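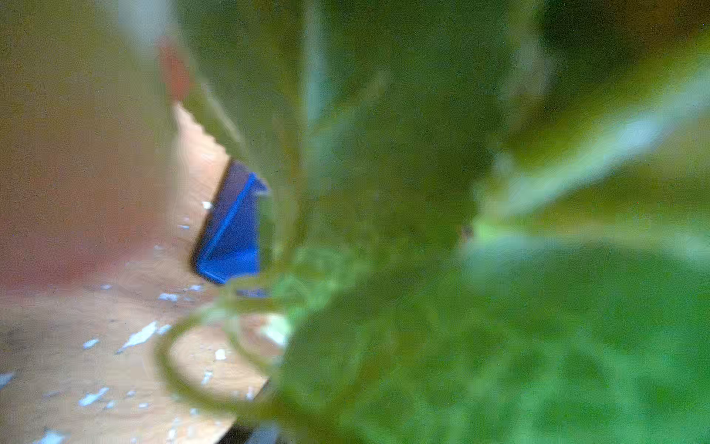

Search threads
Enter keywords

Wiping down between runs – rule or habit?
Posted in August by annatjie_m

I'm writing up house rules for our two-arm cells here in Nokasthorpe and I'm stuck on crumbs. My draft says the floor gets brushed every 50 episodes, no exceptions. Too strict?

rhutapea
Way too loose for me! We did 600 episodes on flowers and the bits got everywhere. I'd go every 35, and check the fingertips at the same time. 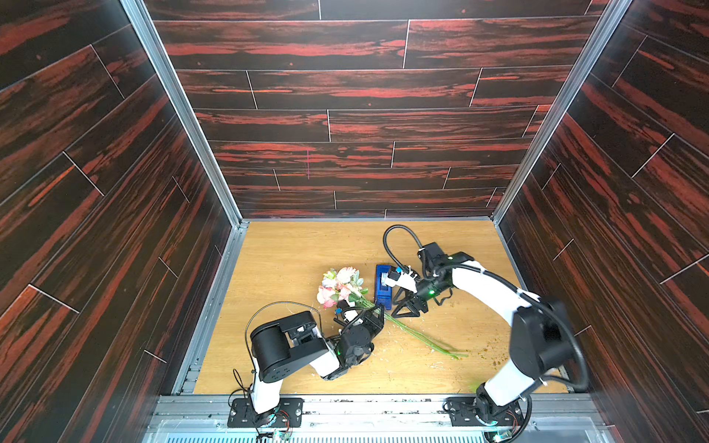 Both arms on the bouquet task, floor due for a brush.

motaung
I'd push back on that. Real tables have junk on them, so a spotless floor gives you a policy that's only ever seen a spotless floor. I leave the crumbs and log them.

rhutapea
Log them how, though? "Some crumbs" isn't a standard – and grit in the fingers is a hardware problem whatever you think about the data.

annatjie_m
OK, so maybe two rules. Grippers get wiped on a schedule, and the floor state gets a note in the log. Arnel, what did you do at Trodska?

arnel_manalo
Pretty much that, for nearly 700 episodes. We never did agree on the floor part.

Contact the moderators | © Sarnard Forums | Back to top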